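Posted in June by the Levstead bench blog

The left gripper on our Gritura arm started to close late again, so I gave one evening to it. The counter showed 3934 cycles. I clean the finger joints every 500, but this time I also took out the screws and put them back with fresh thread glue.

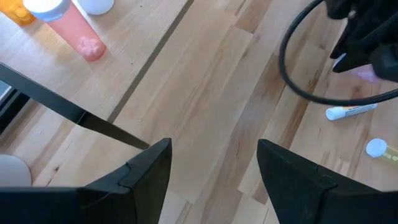
After that I set the zero point again — fingers open, then closed slowly, nine times. The cable needs a wide loop, or it pulls on the wrist when the arm turns.

Comments

skano_user: Which glue do you use?

Levstead: The weak blue one.

Contact | © Levstead | Back to top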